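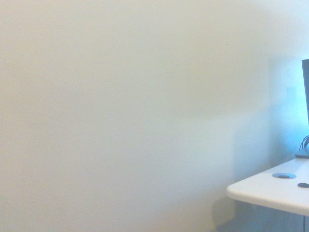 Forged invoices trial, Imevon (opening days)

courtroom_b_regular
Posted 1st July
I sat through the whole morning and I'm still buzzing, so forgive the length! For anyone new: the state says Crisóforo Lozano set up a supplier called Pritar that never supplied a thing, wrote invoices from it on copied letterhead, and got his own employer Imevon to pay them for 17 months. He has pleaded not guilty on every count.

The best part was Parvathi Raju on the stand. She does accounts at Imevon and she caught it over a font. The tax line on the Pritar invoices was set in the same typeface as Imevon's own internal forms, and she'd been looking at those forms for years. The exhibit binder has 419 invoices in it and she could find any one of them faster than the prosecutor could. I could have listened to her all day.

papertrail_pam
Great write-up, thank you!! Did they get into who signed off on the payments? I read the charging papers twice and I still can't tell if Lozano approved them himself or if he slid them into a pile for somebody else.

courtroom_b_regular
Somebody else, mostly. Karthikeyan Acharya was the approving manager. Anything under the review limit went through on his initials. The defense is clearly going to lean on that (his initials, his budget, his problem), and he's on the witness list for the state, so that cross is going to be something.

gus_in_row_three
I'm going to disagree with the mood in here a bit. A matching font is thin. Half the offices in this county use whatever came with the computer. If I'm on that jury I want to see the bank records, and so far all we've had is a nice witness with a good memory.

papertrail_pam
Fair, but it's what made her look. It doesn't have to carry the case. The bank stuff comes in through the Kamath people, doesn't it?

courtroom_b_regular
Yes! Kamath did the forensic accounting, and Thenmozhi Murthy is the one who'll testify. The opening statement promised she will walk the jury from the Pritar account to Lozano's truck loan. If she can do that cleanly then gus gets his bank records.

gus_in_row_three
"If" is doing a lot of work there. Openings aren't evidence.

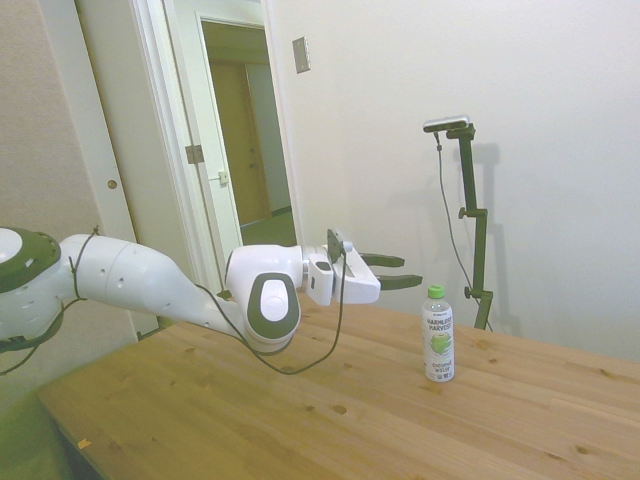 Re: Forged invoices trial, Imevon (the Murthy testimony)

courtroom_b_regular
Okay, gus, she did it. Six transfers, each one leaving the Pritar account within 60 minutes of an Imevon payment landing, and the truck loan going down by the same amount to the penny. She used plain paper boards on an easel and the jurors were leaning forward to read them. Love a witness who draws her own arrows.

gus_in_row_three
I'll give you the truck. I won't give you the signature. Kamala Shenoy is right to go after that, and I thought her cross was excellent. Murthy had to admit she never compared handwriting and wasn't asked to.

ledger_lou
Was Shenoy the one asking about Granska? My wife's office runs that software and I want to know what they said about the login history.

courtroom_b_regular
That was her. Imevon keeps its vendor list in Granska, and the Pritar entry was made under a shared login. Shenoy got Murthy to agree that at least two people in the office had the password. It landed, too. One juror wrote for a good long while.

ledger_lou
A shared login on a vendor list, good grief. We changed ours after reading this thread.

papertrail_pam
Count me as wavering on the forgery charge and solid on the theft charge. Those are separate, people keep mixing them up in here. The jury could easily split.

gus_in_row_three
Finally something we agree on.

courtroom_b_regular
Acharya is up next and I've already traded shifts so I can be there. Doors open early, and the bench on the left is the one where you can hear the sidebar shuffle back. Pam, want me to save you a seat? If he gets sentenced it won't be until November anyway, so there's plenty of this left to follow.

papertrail_pam
Save me one, I'm bringing my own cushion this time.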